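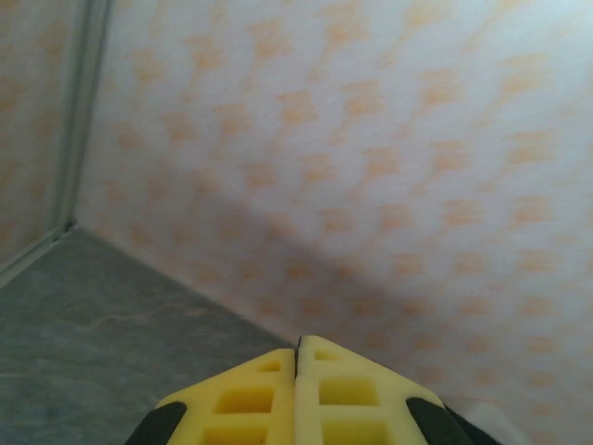 The corner, two patterned walls and gray floor.

Corners are where patterned wallpaper goes wrong, and the one in my small room took longer than both long runs put together. Notes follow, mainly so I have them when I do the hall.

I marked a plumb line on the first wall, measured from it to the corner at three heights, and took the largest figure. The spread was 7 mm, which is bad but normal for this house. The strip was cut to that width plus 5 mm and the extra wrapped onto the second wall. The offcut then went up against a fresh plumb line, overlapping the wrap. You lose a little of the pattern this way. From standing height I can't find the place.

Paste was the ordinary Flovmont powder, mixed slightly thick, with 20 minutes of soaking time per strip. The packet allows less. Shorter soaks gave me bubbles near the floor, and those had to be slit and pressed down with a seam roller.

The bottom edge was trimmed with a wide filling knife and a new blade for every strip. A blade that has already done one cut will drag the paper and leave a furred edge.

Tavion Lyons asked in February whether I sand before sizing. Yes, 300 grit on the filler only, then wipe down and leave overnight.

Still to do: the strip over the door.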